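Teal curtain panels: hem the join or leave it?
Forum > Home > Curtains & Fabric

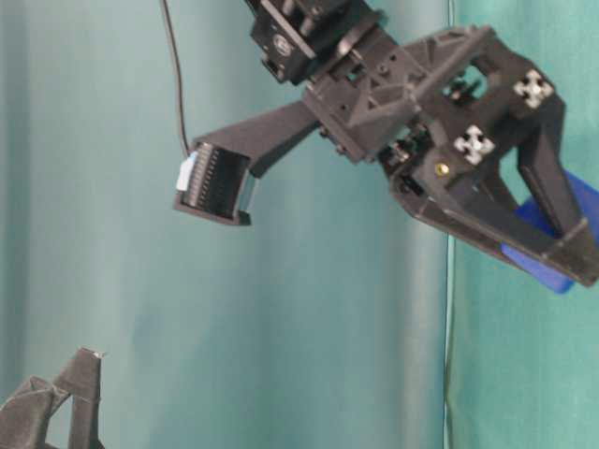 Re: Teal curtain panels: hem the join or leave it?

duan_street
Posted March 13, 2026
I hung cloth panels as a backdrop along one wall. One side came out a little grayer than the other and there's a vertical seam where they meet. Both are Vellano, ordered 2 months apart. Would you resew it or live with it?

skernatis
Different dye lots. It happens with any teal. Wash both, cold, and see if they get closer.

pinhem40
Washing won't fix a dye lot. I tried it on 12 yards of green and got 12 yards of slightly paler green that still didn't match. Buy one more panel from the newer lot and swap out the gray one.

skernatis
Mine did get closer. Depends on the fabric.

Gistico_fan
I'd leave the color alone. The folds hide a lot of it. I would do something about the cable hanging down the seam, it draws a line right where you don't want one. Run it behind the cloth and tack it every 15 inches.

duan_street
Can I tack into the seam allowance?

Gistico_fan
Yes, if it's at least half an inch. Use loops so you can get the cable out again.

pinhem40
I still say swap the panel. You'll notice it every day.

duan_street
A new one is around $40. I'll do the cable first and price the panel next week.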